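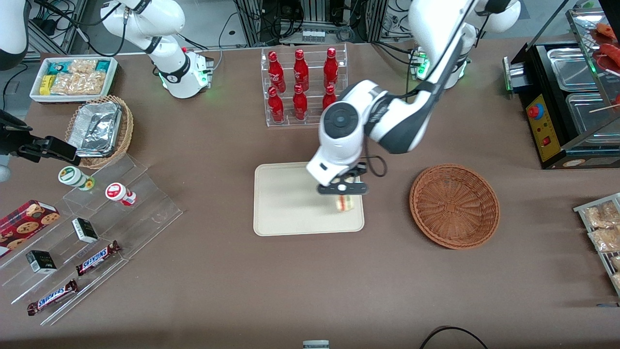 Home Forums Records Pressings & Mastering Search Log in

4 min read

Fadley, second album: CD vs. Drundatari LP, which master is which?

tapehiss_mn
May 7, 2021

I have both versions of the second Fadley album and they don't match. The CD is loud, with clipped snare peaks on most of side one. The LP on Drundatari has more dynamic range when I transfer it, but I know vinyl transfers give inflated readings, so I'm not treating that as proof of a separate master. What I can hear without a meter is the bass. Everything below 100 Hz is thinner on the LP, and the kick on "Vincze" has almost no weight. On the CD it's the loudest thing in the song.

The sleeve credits Hongjun Tan for mastering and doesn't say whether that covers both formats. Does anyone have the matrix numbers from a first pressing? Mine ends in 2727.

greyfader
Mine also ends in 2727, so that's either the only cut or the only one that has turned up here. There's a small scribed "HT" on side two, close to the label. That suggests Tan cut the lacquer himself, but it doesn't tell you what source he used.

The thin low end is normal for a side that long. You have 2 options with a side over 22 minutes: lower the level or take bass out. They took bass out.

odd_meter
I disagree. The level is low too. I have to turn my preamp up several clicks compared with the first album, which was pressed at the same plant. If they had only cut the bass they would have gained back some level, and they didn't. I think the LP was made from an earlier mix. Listen to the second verse of "Vincze" – the backing vocal is on the left on the LP and centered on the CD.

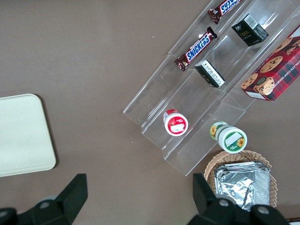

Could the vocal shift come from a channel imbalance in the cartridge?

A cartridge imbalance would pull the whole mix to one side, lead vocal and snare included, so it doesn't explain one part moving.

greyfader
I checked the verse with headphones on both formats. The backing vocal is left of center on the LP, I'll give you that. I still wouldn't call it a different mix. Low frequencies are often summed to mono for cutting, and if they used an elliptical filter set high, the lower part of a stereo voice can shift. Two guitars panned hard would mask the rest.

odd_meter
An elliptical filter narrows things. It doesn't move a centered part to the left.

tapehiss_mn
That's my understanding too. I lined up both transfers in an editor after correcting for speed (my table runs slightly fast). The first three songs null reasonably well apart from the limiting and the low end. "Vincze" doesn't null at all. The drums line up, the guitars line up, and the vocals are left over at nearly full level. So I would say one song has an alternate mix and the rest of the side shares a source.

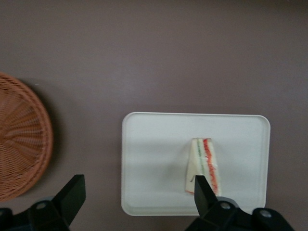 Wrapped up or not, a triangular sandwich on a white tray, with a wicker basket beside it.

mosov_fan
The Mosov reissue from December settles part of this. It has a new cut with the sides split over two discs at 45, and the kick is back. My copy weighs 183 grams on a kitchen scale, for anyone who tracks that. The vocal on "Vincze" is still on the left. Whatever file they sent for the first LP, they sent it again.

greyfader
Or the reissue was made from the LP production master, limits and all, in which case the kick couldn't have come back. So I accept it. There's a separate file for vinyl, and the bass was cut at the lathe.

One complaint about the Mosov version: the gap before the last song is too short. On the original you get the room tone dying away, and on mine it's trimmed by at least a second. The song starts with a count-in and the fade is meant to lead into it.
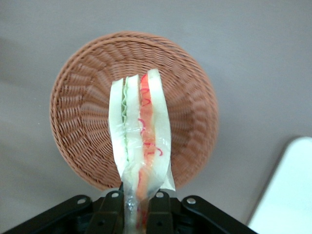 odd_meter: The gap is full length on my Mosov copy. Check whether you have the black or the clear pressing, they may come from different stampers.

greyfader
Black. The matrix is machine-stamped and has no initials.

odd_meter
Clear here, with initials. So there are at least two cuts of the reissue as well. Post the full string when you can.

tapehiss_mn
I'll order the clear one and run the same null test. It will take a couple of weeks – shipping is slow at the moment.

Comments

lowpass
The download matches the CD, clipping included. I checked the first four songs and stopped there.

renata_k
Good album in any version. I prefer the loud CD in the car, where the range on the LP transfer is no use to me.

side_b_only
Has anyone asked Drundatari directly? They answered my email about the first record and gave me the cutting notes.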